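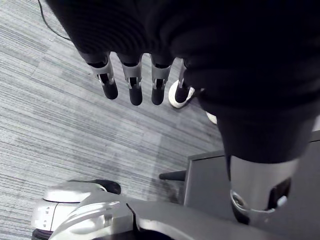
The hand with its fingers down, seen from the wrist camera. Photo: Perkarico

26 May 2018

I spent most of yesterday afternoon sitting on the floor at Perkarico, which is how a lot of people seem to work over there. They put out a new release of their hand control software this week, Suvano 5, and Luana Furtado had offered to walk me through it if I didn't mind the carpet. I didn't! I've been following this project since it was a folder of scripts and a very long readme, so I was pretty excited to get a proper look.

The big change is in how the software decides where the fingers are. Up to now Suvano took the joint readings, trusted them, and planned from there. That's fine on the first day, but cables stretch and linkages get a little sloppy, and after a while the numbers say one thing and the fingertips are somewhere else. Version 5 takes the wrist camera picture and checks it against the joint readings the whole time the hand is moving. When the two disagree, it works out a small correction for each finger and keeps going. Before, you had to stop everything and run the calibration again, and Furtado told me that used to eat up 18 minutes every time (she had a chair she'd go and sit in).

I asked her what happens when the camera can't see a finger properly, which comes up all the time with a sleeve over the arm and a fold of cloth getting in the way. "Then it says so," she said. "The old one would guess, and it guessed with a lot of confidence." Each finger now carries its own score for how sure the software is, and the planner reads that score before it picks a grasp. If a finger is poorly seen, it gets a slower move or gets left out of the grasp for a moment. You can watch the scores go up and down in the new viewer, and I'm afraid I watched them for quite a while instead of taking notes.

The viewer is the part I liked best, to be fair. It's called Cumov, it runs in a browser tab, and it puts the camera picture and the planned finger paths on the same timeline so you can drag back to the second where a grasp went wrong. People have been asking for this forever. It ships with 132 recorded runs to poke at, so you can try it without owning a hand at all - I had it going on my old laptop last night and only the longest recordings made the fan come on.

Not everything made it in. Touch sensing is still marked experimental, and the planner only takes one hand at a time. Furtado would like to have two-handed planning ready by December, though she made a face when she said it, so I wouldn't build your schedule on that. The setup guide also still has the old screenshots in it. She knows!

If you're upgrading from version 4, your config files will need converting. There's a script for it in the tools folder, and it leaves a copy of the old file next to the new one. Anybody using the Okafor driver should update that first, because the message format changed and the hand will simply sit there if the two don't match. I heard this from 2 different people at Perkarico before I'd even got my coat off, so I'm guessing it has come up.

Suvano 5 and Cumov are both on the Perkarico downloads page now. I'm going to try the camera check on my own very tired gripper over the next couple of weeks and will post the logs when I have them.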